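Small Parts and Where They Go
Posted by Pravesh Mokgethi, June 25, 2020

Every household owns a drawer full of lids, clips, hoses and little plastic feet that belong to something. Mine held 51 of them when I finally tipped it out on the floor, and I could name the parent appliance of 6. One was a knob I had already replaced twice.

What follows is how I keep the stuff now. It works about as well as anything does in a house with other people in it.

Bag it before you put the box away

The time to deal with spare parts is the day the thing comes home, while you still remember what it is. Whatever you don't fit that afternoon goes in a bag with a scrap of paper saying which machine it goes with. "Blender" is enough if you own one blender. If you own two, you have other problems, but write down which.

Put the paper inside the bag, facing out. Marker on plastic rubs off in a drawer, usually the one word you needed.

Press the air out

A bag full of air takes up the room of a loaf of bread and will pop open the moment you lean on the drawer. Close it most of the way, flatten it from the bottom up, then finish the seal. Run your fingers along it twice. My sister-in-law Nomvula does it once and claims hers have never opened, and I have picked her washers out of the carpet.

Don't seal anything damp. Gaskets and bottle seals want a night on a towel first, or you'll open the bag in December to a smell that has to be explained to guests.

Reuse the bags, up to a point

A freezer bag that held bread can hold screws for years. A bag that held raw chicken goes in the trash, whatever your grandmother did. Wash the rest in warm water with a drop of dish soap, turn them inside out and stand them over a wooden spoon in a jar. Wrinkles don't matter. A split corner does, and you will find it by way of a very small spring.

Stick with clear ones. I once bought a pack of tinted bags on sale and spent that winter opening every one of them to see what was inside.
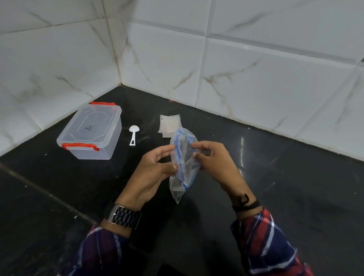

One box, one shelf

All the bags live in one shoebox, standing up like file cards, big appliances at the back. When the box is full, something has to leave. Start with parts for machines you no longer own. I was storing a full set of attachments for a mixer I gave to Ayanda years ago, and she had been whisking by hand the whole time, a bit pointedly.

Manuals

Keep the page with the model number and the page with the parts diagram. The other pages tell you not to use the toaster in the bath. Fold the two good ones and put them in with the bag.

The mystery bag

Anything you can't identify gets its own bag marked with the month. If a year goes by and no appliance has fallen over, let it go. You will need it the following week, of course, and it will cost less than you feared and take 39 days to arrive.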